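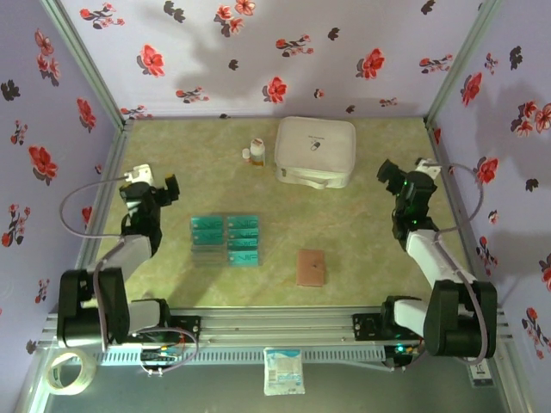 Medicine case, tray and packets on the table.

Setting up your Maris medicine case

Before you start, give yourself a quiet quarter of an hour and a table with good light. It's a pleasant little job once everything is out where you can see it!

1. Take out the case, the bottles, the teal packets and the clear tray. Keep your wallet or notebook handy if that's where you write down refills.

2. Wipe the tabletop with a soft cloth and let it dry. Tablets and small caps are easy to lose on a marbled surface, so take a slow look over it before you go on.

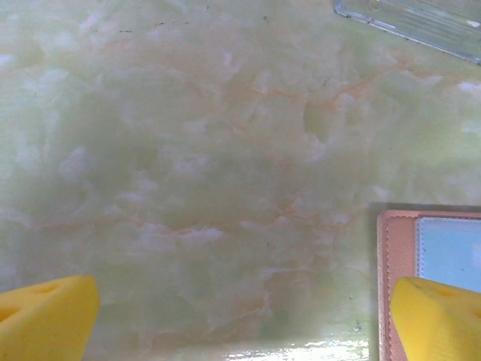
3. Read the date on every packet, and set aside anything past its date for your pharmacist.

CAUTION: Never move tablets into a bottle with a different label.

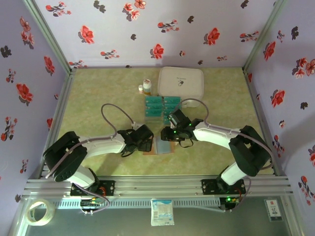
Packing goes best if you settle on an order and stick with it, week after week (ours is bottles first, then packets). Stand the bottles together near the case, and lay the teal packets in two stacks side by side, with the clear tray close by. Check that each cap is tight, then pack the case and close the zipper gently around the corners.

NOTE: Look through the case again every 4 months.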